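Timing and Results Technician (Athletics), fixed term
Stokimitz Track Timing
Posted: Feb 11, 2022

Stokimitz supplies photo-finish timing, start information and results processing to athletics meetings, both indoor and outdoor. We are recruiting a technician for the coming track season. The post is fixed term and ends in December, when the last of the indoor openers has been delivered and the equipment has been returned to store.

The post holder reports to Lamai Wiriya, Head of Timing Operations.

Scope of the post

The technician works as half of a crew of 2 at each meeting. One member of the crew operates the finish camera and reads the images. The other runs the results desk, takes in start lists, and passes confirmed results to the announcer, the scoreboard and the meeting website. Crew members are expected to be able to do both jobs and will alternate between them over the season.

Most of our work is at sprint and hurdles distances, where the margin between places is often a few thousandths of a second and the reading has to stand up to a protest. We also cover middle-distance races, relays and race walking. Field events are handled by the meeting organiser unless the contract says otherwise, but field results still pass through our desk and must be checked for format before release.

Main duties

Before the meeting: confirm the timetable and lane allocations with the organiser, load the start lists, and check athlete registration numbers against the entry file. Set up and align the finish camera on the near edge of the line. Run the cable or radio link from the start area. Carry out the zero test in the presence of the photo-finish judge and file the test image.

During the meeting: capture every race, read times to a thousandth of a second and publish to a hundredth as the rules require. Record the wind reading for the events that need it. Flag any race in which the start signal was not received, and apply the fallback procedure with the referee's agreement. Enter disqualifications and advancement to the next round only on a signed sheet.

After the meeting: export the complete results file, archive the finish images, and return the signed protocols to the office. Pack and log all equipment. Report faults on the day they occur.

Between meetings: maintain the timing computers and their spares. The work includes replacing memory, storage and power supplies, reinstalling the operating system from our standard disc image, and testing each machine under load before it goes back on the van. Several of the results machines are desktop towers, so applicants should be comfortable working inside a case.
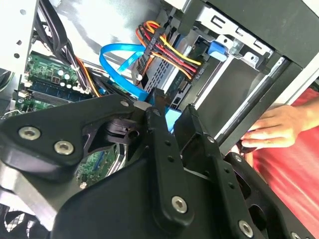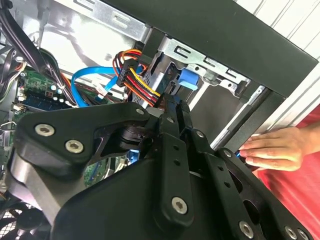
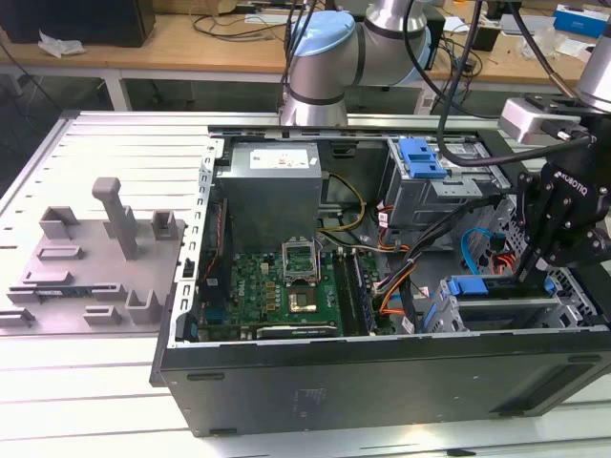

Inside a desktop computer tower with its side open.

Software

We use two programs of our own. Allix handles image capture and reading. Joseph is the results database and takes its input from Allix, from the wind gauge and from manual entry. Training in both is given at the start of the contract, and no previous knowledge of either is assumed. Experience with any other photo-finish package will shorten the training and should be mentioned in the application.

A third program, Rurik, sends results to scoreboards and to the web. It is in use at some venues only. The technician will be asked to test new versions of it and write up what was found. No programming is required, but the ability to read a log file and describe a fault clearly is needed.

Essential requirements

A working knowledge of the competition rules for track events, in particular those on starts, lane infringements, ties and qualification by time.

Normal or corrected eyesight sufficient to read finish images on a screen for long sessions.

Good general computer skills, including basic networking: fixed addresses, switches, and finding out why two machines on the same cable cannot see each other.

A full driving licence valid for a van.

The ability to lift and carry equipment cases, with help where the weight calls for it.

Willingness to work at weekends and in the evening, outdoors, in all weathers.

Desirable

A qualification as a track judge, starter or timekeeper at any level. Officials who hold a current licence may keep it up during the contract, but may not officiate at a meeting where they are also on our crew.

Experience of timing in another sport, such as cycling, rowing or skating.

A second language.

Hours and pay

Hours are annualised at 900 for the period of the contract. They fall unevenly: most are used during the outdoor season and few in the autumn. Travel from the depot to the venue counts as working time. Travel from home to the depot does not.

Pay is monthly in equal parts. The rate depends on experience and will be stated in any offer. Accommodation is booked and paid for by Stokimitz when a meeting runs over more than one day or when the return journey would end after midnight. A meal allowance is paid at every meeting. Leave is 20 days, to be taken outside the main outdoor period except by agreement.

Wet-weather clothing and safety footwear are supplied and remain company property.

How to apply

Send a CV and a covering letter of no more than 900 words, marked for the attention of Lamai Wiriya. The letter should cover the following points:

Meetings or other events at which you have worked, and in what role.

One fault or disputed result you have dealt with, what you did, and what you would change.

Any dates between April and September on which you are not available.

The names of two referees are needed, at least one of whom has seen you work at a competition. Referees are contacted only after interview.

Shortlisted applicants will be asked to spend half a day at the depot. The visit consists of an interview, a reading exercise using archived finish images, and a practical task in which a small timing network is set up from parts. Written instructions are provided for the practical task. Applicants may bring their own notes and a copy of the rules. Travel costs for the visit are refunded on production of receipts.

Applications are read as they come in, and the post will be closed once it is filled. Applicants who also wish to be considered for casual work on single meetings should say so in the letter. Casual crew are paid by the day and need the same knowledge of the rules, but do not need a driving licence.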